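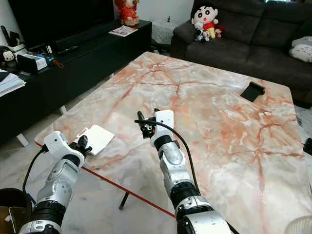
Furniture open day at Fondinwood, Ornham

I went to the Fondinwood open day on Friday, mainly to look at coffee tables. We need one for the front room, and I have been putting it off since the spring. Fondinwood is on the trading estate at Ornham, past the tile warehouse, and it opens its workshop and display rooms to the public twice a year. The rest of the time you need an appointment.

Parking is at the side of the building. I got there a little after ten and the lot was already half full. You sign in at a desk, they give you a paper badge and a price list, and after that you can walk through on your own or wait for a tour. I took the tour first. It lasted 40 minutes and was led by Eyvindur Þrastardóttir, who runs the finishing shop.

The workshop is in two halves. Wood is at the back and stone is at the front, near the loading doors, so the slabs don't have to be moved far. We saw a tabletop being edged on the wood side and then spent most of the time with the stone. Slabs are stored upright on racks with felt between them. Eyvindur had one pulled out so we could look at how the veins ran, and explained that they plan the cuts with a paper template laid over the slab. If the customer wants the heavy veining in the middle of the top, more of the slab goes to waste and the price goes up. They keep the offcuts and sell them as shelves and trays from a bin by the exit.

There were questions about stains. The advice was to wipe up coffee, wine and lemon juice right away, use coasters, and have the top resealed once a year if it gets daily use. A man in our group asked about scratches from keys and was told that light ones can be polished out but it means sending the top back.

The display rooms are laid out as living rooms, 6 of them, each with a coffee table, a TV cabinet and a few other things. The one I spent the longest in had a large square coffee table with a pale pink and white marble top and orange-red veins all over it. I had seen that kind of stone in the catalog and thought it would be too much. In a room it is easier to live with than I expected, partly because the rest was kept plain - a white marble floor with faint gray veins, a long black TV cabinet on white legs, a black television and soundbar. There was some other strong color at that end, including a little figurine in red on top of the cabinet.

The table has black legs, which I liked better than the gold ones in the next room. What I was less sure of was the size. A square top that big takes up a lot of floor, and in our room you would have to turn sideways to get to the window. I asked if it came smaller. It does, in two sizes, but the smaller tops are cut from different slabs, so you can't count on the same amount of orange. You can reserve a slab for a deposit and come in to approve it.

The glossy black cabinet is sold separately. It looks good, but I know what dust does to a surface like that and we have a dog. They make it in a matte finish as well, though there wasn't one out to look at.

Upstairs was a guest display by Sveinbjörnsson, mostly dining chairs and a bench. The chairs were comfortable and the backs were a little low for me. One visitor was filling out an order for 4 of them while I was there.

Lunch was soup and rolls from Brellarthorpe, the bakery up the road, set out in the packing area. It was fine. There were not enough seats, which seemed odd for a furniture company.

More than 142 people had signed in by the time I left at two, going by the numbers on the badges. Delivery is quoted at 6 weeks for wood and longer for stone. I brought home a small offcut tray and the measurements for the middle-size table, and I have marked it out on our floor with tape. The next open day is in the fall.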